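Diary, April 2021

Spent the morning on section 4 of the Takimton bench rules, the part on initial conditions for simulated kitchen tasks. The old wording says objects must be placed "in a natural arrangement." No two labs read that the same way. I replaced it with a requirement that every start state be stored as a full list of poses, with the random seed, and that both be published with the results.

Orientation was the harder clause. Arnix resets any item that comes to rest on its side. Prillix leaves it lying. A policy scored on one cannot be compared with a policy scored on the other. My draft says a fallen item stays as it fell and the run counts.

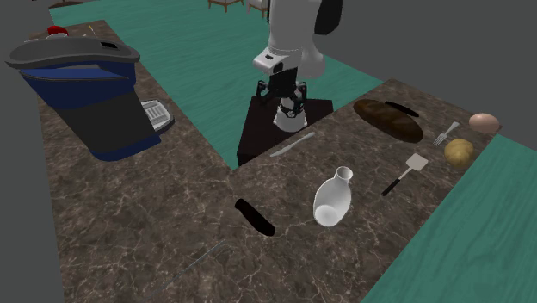 Clearance next. The draft sets a minimum gap of 7 mm between the fingertips and any surface at the start of a run, measured on the collision mesh. The visual mesh is no good for this. I went through the log of 291 start states against that limit and 116 failed, nearly all on thin cutlery, where the collision shape is thicker than the drawn one. Either the meshes get fixed or the limit needs an exception. I prefer fixing the meshes.

Also struck the line allowing a manual restart after a bad grasp. A restart is a new run and must be logged as one.

Wróbel format still has no field for surface friction. Left a note in the margin. The revision is due in August and I want the friction table in before then.

Comments

gridlock_t: Does the fallen item rule apply if it leaves the counter?

Author: Yes. It stays on the floor and the run continues to the time limit.

meshfan: Agree on collision meshes. Our forks had the same problem.

Contact | © 2021 | Back to top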